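4.2 Clutter and the Problem of Other People's Kitchens

Most of our early failures were earned on clean tables. A policy trained on a bare surface learns, quite reasonably, that anything sticking up from the surface is the thing it has been asked to fetch. We moved the arm to a real kitchen counter and it spent a long October reaching for the canisters.

The method described in Section 3, which we call Erkley, scores each candidate grasp twice: once against the instruction, and once against everything the instruction left out. The second score is cheap to compute and, in our hands, did most of the work. Nandini Varghese proposed it as a sanity check, and it has since eaten the rest of the paper.

We collected 1,000 teleoperated demonstrations on the Staltthorpe counter and held out 100 for testing. Objects that were never named in any instruction stayed where they were between episodes, on the theory that a cook does not clear the counter before reaching for an apple. The overhead view was the only camera input. We tried adding a second view from the side, which improved our figures and nothing else.

Figure 2 shows the layout with fruit as the target class. The fruit share a plate, so a grasp aimed at one has neighbors to worry about, and the appliances and containers serve as distractors.

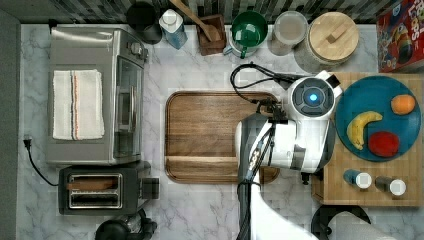
Instructions took the form "move the orange to the cutting board," with the wording varied by annotators who were asked to be natural and were, on occasion, far too natural. We dropped 15 instructions that no two of us could read the same way. The baseline, Devadiga, received the same instructions and the same demonstrations, but only the first of the two scores.

Figure 2. Overhead view of the Staltthorpe counter, with the arm beside the cutting board and the fruit plate on the wooden board at right.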